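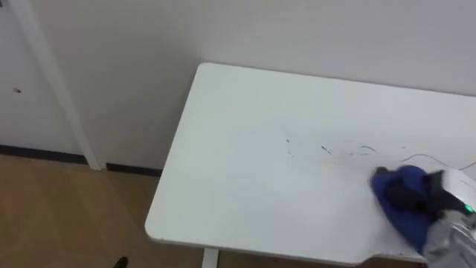 So I finally got to the Umberg watermill, after driving past the sign for 20 years and always being in too much of a hurry. It sits on the little river between Plustville and Rukeck, and if you blink you'll miss the turn (I did, twice).

The mill is way older than I expected. The first mention of one on that spot is in a charter from 1031, though the walls standing now come from a rebuild after a flood. It ground rye and barley for the farms up the valley, and later on it pressed linseed oil too. You can still smell the oil in the back room, or I talked myself into thinking so!

They run the wheel in September, when there's enough water, and I got there just in time. The whole floor hums. I stood by the hopper for ages with my hand on the rail - the guide was very patient with me. One pair of stones still works and the other is propped up by the stairs so you can see the grooves, and I took far too many pictures of those grooves.

Getting up to the sack loft means climbing a ladder, so wear real shoes. Entry is 6, cash only, and a bag of flour is extra. I bought two and made pancakes the next morning, a bit gritty but so good with plum jam.

If you have the afternoon, keep going to Ondrejka. It's about 305 steps up to the old chapel, and there's a bench at the top where I ate my sandwich and watched the rain come in. Next time I want to see the sawmill on the other bank, which was locked by the time I got back down at four.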